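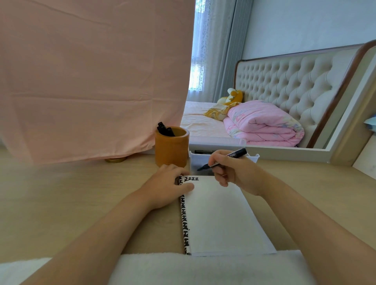 Tarar is the annotation and replay tool for the Granley handwriting set, and it decides where one stroke ends and the next begins. It reads head-view video at full rate, tracks both hands, and writes one row per contact interval between the pen tip and the page. Hover intervals are the hard case. With the marker tip just above the sheet and the left hand holding down the corner, the pose is nearly the same as in contact, and a classifier trained on single images labels most of these rows wrong. Tarar uses tip velocity over a window of 5 frames in place of a per-image score. Repeated characters such as the 正 tallies down the left margin are kept as separate events and are not merged by shape.

Dromico > Datasets > Granley > Tools > tarar

Install

Clone the repository and run make in the top directory. Python bindings are built by default. Set TARAR_NO_GPU to build the CPU tracker only; output is the same within float tolerance but slower.

Usage

tarar segment --in clip.mp4 --out strokes.csv
tarar replay --in strokes.csv --arm sarnoleck

The replay command converts stroke rows to end-effector waypoints in the page plane. The page plane is fitted from the visible sheet edges. If fewer than 2 edges are found, the clip is skipped and listed in skipped.log.

Output columns

clip, start, end, hand, state, tip_x, tip_y, conf

state is one of contact, hover, away. Tip positions are in page coordinates, origin at the upper left corner of the top sheet.

Known problems

- Clips shorter than 200 frames give unstable plane fits.
- When the left hand covers the page corner, the origin is extrapolated from the edges and can drift.
- Printed marks on a marker barrel are sometimes picked up as ink. Use --mask-pen.
- Left-handed writers need --swap. The February build ignores this flag in replay.

Old CSV files without a conf column still load; conf is set to -1.

Tags: handwriting, hand tracking, segmentation, replay

Maintainer: Kalliopi Dimitrov | Contact | Back to top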